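# Brundcombe Room Set: data card and equipment planning notes

Simulated living rooms for planning the purchase of a mobile tidying robot.

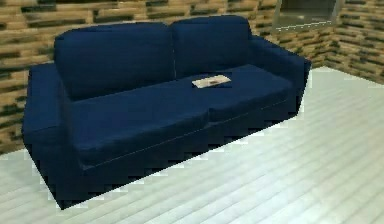 Mieke Nijs asked at the first planning meeting why we were spending a penny on rendered rooms when the money was meant for a machine, and whether a tape measure and the supplier's data sheet wouldn't do the same job. Her point stayed in the minutes and the section on cost below is largely a response to it.

## What this is

A set of 218 rendered stills from simulated rooms, with a small table of planning values for each room. The stills go with a spreadsheet called `budget_lines`, which lists what we would need to buy, hire or borrow to run the same tasks in a real room at the Bradon site.

The task is simple to state: a mobile base with one arm drives up to a piece of furniture, finds a loose item on it, picks the item up and puts it somewhere else. Most rooms have one sofa and one loose item. The item may be flat, like a magazine, or have some height to it, like a cup or a soft toy. Flat items on soft seats are the hard case, and they have the most effect on which gripper we buy.

## What's in the folder

- `stills/` holds the rendered images
- `rooms.csv` has one row per room: furniture type, seat height, item type, floor type, free floor width
- `budget_lines.csv` has one row per thing to be paid for, with the rooms that call for it
- `quotes/` is kept on the internal drive only and isn't part of the shared copy

Seat height and free floor width come from the room files. They weren't measured from the stills, and you shouldn't try to do that, as the resolution is low and edges are stepped.

## How the rooms feed the budget

Each budget line points back to at least one room. If no room needs a thing, it comes off the list. This removed a second arm, which had been carried over from an older plan, and a set of floor markers.

The lines are grouped as follows.

**Base.** Needs to get alongside a two-seat sofa and turn there. Free floor width is the column to check. We've assumed hard floors. Rugs are in the room files for only 2 rooms and we haven't budgeted for larger wheels on the strength of those.

**Arm.** Reach is set by the far side of the seat, up against the back cushions. Measuring to the front edge gives an answer that is too short. Jeanine Visser reworked this column in September after the first version did exactly that, and the cheaper of the two arms dropped out.

**Gripper.** Lindqvist quoted for a parallel gripper with thin fingertips, and Tetimano for a suction cup with its own small pump. The suction option copes with a glossy cover and is doubtful on newsprint. The thin fingertips have to press into the cushion to get under an edge, so they need a wrist that can give a little. Both are on the sheet as separate lines. Please don't add them together when reading the total.

**Camera.** One on the wrist and one on the mast. Dark upholstery and pale floors turn up in the same rooms, so a camera with fixed exposure has been ruled out.

**Furniture.** Real sofas for the Bradon room, second-hand. Allow for delivery, and for getting them up the stairs, as the goods lift is too short.

**Spares.** Fingertips, suction cups, one battery, one emergency stop. The first draft had no spares line at all.

## Was the simulation worth paying for?

The rendering work took 3 weeks of one person's time and needed no new hardware. Set against that, it changed the arm choice before anything was ordered. A return on the arm we first had in mind would have meant a restocking charge, and the supplier wouldn't confirm the amount in writing.

Mieke's tape measure was used as well. We measured the Bradon room by hand, and those figures replaced the default room size in `rooms.csv`.

## Limits

Cushions in the simulator behave as stiff blocks. Anything to do with pressing, sinking or sliding on fabric has to be tried on real furniture before a gripper order is signed.

Wall and floor patterns are simple textures and repeat. Don't use the stills to compare cameras.

Running costs are thin. Electricity and insurance are covered elsewhere, and staff time for resets is a guess based on over 100 trials with an older machine.

Prices were current when quoted and the quotes have expiry dates. Check these before copying a figure into a bid.

## Still to do

- Get a second quote for the base with the charging dock included
- Ask Tetimano whether the pump can run from the base battery
- Add armchairs to the room files
- Decide who signs for the furniture delivery

## Use and changes

The stills and `rooms.csv` may be reused inside partner groups. Ask before passing on `budget_lines.csv`, as some of the wording follows supplier quotes. Corrections should go to Jeanine Visser with the room number and the column name.

Contact: Jeanine Visser, Brundcombe equipment planning | © Brundcombe | Back to top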